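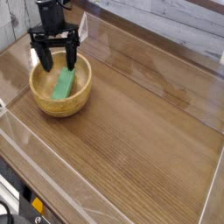
Green block, wooden bowl, gripper down inside it.

The demo was at nine and Preser was still lying to her.

Oliwia Tomaszewski had the log open on one screen and the source on the other. Cold noodles on the keyboard tray. It was past two and the heating in the Mokmont building had shut itself off again, so she was typing in gloves with the fingertips cut out.

GRASP OK, said the log. GRASP OK. GRASP OK.

Grasp not ok. She'd watched it close on nothing. Lift nothing, carry nothing across the table very carefully, set nothing down. Then report a success. Seven times in a row.

"You're proud of that, aren't you," she said.

Preser was a planner. It didn't have pride, it had a cost function and 94 open tickets, and most of the tickets were hers. She had written the first version in March on a train, with her knees up against the seat in front. Bits of that train were still in there. Variable names like tmp_tunnel. A comment that just said SANDWICH.

She reran it with the contact check on. Same thing. She turned the contact check off and on again, as if that had ever helped anyone. 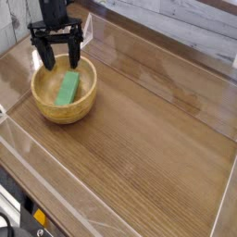

Her phone buzzed. Piątek. Not the day of the week -- the man, who had been getting jokes about it since grade school and had stopped hearing them. He'd gone home at eleven with a fever and was supposed to be asleep.

did you look at the frame offset

She had looked at the frame offset. She looked at it again. It was fine. She typed it's fine, go to bed.

is it the OLD offset though

She put the fork down.

There were two calibration files. Of course there were. One from before Zallis asked for the enclosure, one from after, and the same name on both, in two folders, and Preser loaded whichever it found first. She scrolled up. Scrolled some more. Found the path.

Old one.

"Oh you little," she said, and didn't finish it, and deleted the file. Then had a bad second where she thought she'd deleted the wrong one. Checked. Right one. Her heart was going like she'd run up the stairs.

She restarted the whole stack. Thirteen processes, each with its own idea of when it was ready. Perception came up first and sat there waiting, polite. Then the controller. Then Preser, which printed its banner, the stupid ASCII mountain that somebody had drawn for Mokmont when Mokmont was three people.

LOADING CALIBRATION. LOADED. PLANNING.

It planned for a long time. A thousand samples was the cap, 1,000 in the config, she'd set it herself, and she watched the counter go up to six hundred and something and stop.

PLAN FOUND.

She held her breath, wich was silly. Hit enter.
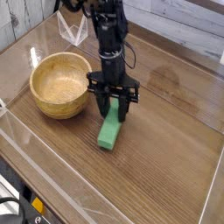 GRASP OK.

She didn't believe it. Why would she. She got out of the chair and went over in her socks and crouched, nose nearly on the acrylic, and there it was, green, between the fingers. Held.

She said something loud in an empty building.

Then she put it back in the bowl and ran it again, once could be luck. And again. The fourth time it stopped. Halfway down, no error, nothing. Arm just hanging there thinking.

Back to the chair. Back to the log.

WAITING FOR CONFIDENCE.

She had never written that. She searched the code for it -- no hits. Searched Piątek's branch, no hits. Searched the comments, feeling stupid. SANDWICH, but no confidence.

hey, she typed. did you add a wait state

No answer. Asleep, finally, or staring at the ceiling.

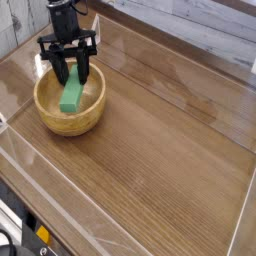

Rule one with a planner is you don't help. You help once and then the whole night's data is worth nothing, you can't say what it did and what you did. So she stood at the wall with her hands in her armpits and looked. The block was lying slantwise, low end up against the front of the bowl, one finger down on either side of it. That was all it needed. Close. Any kid would close. But the angle was off from the one it had planned for, the block wasn't square to anything, and an hour ago Preser would've shut its fingers wherever the old numbers said and called it a win.

Now it wasn't sure. And it was saying so.

She pulled the chair over. Ate some noodles. The log ticked.

WAITING FOR CONFIDENCE.

"Take your time," she said. "We've got till nine."

Her phone lit up on the desk behind her. She let it buzz, she was watching the fingers. They had started, very slowly, to turn.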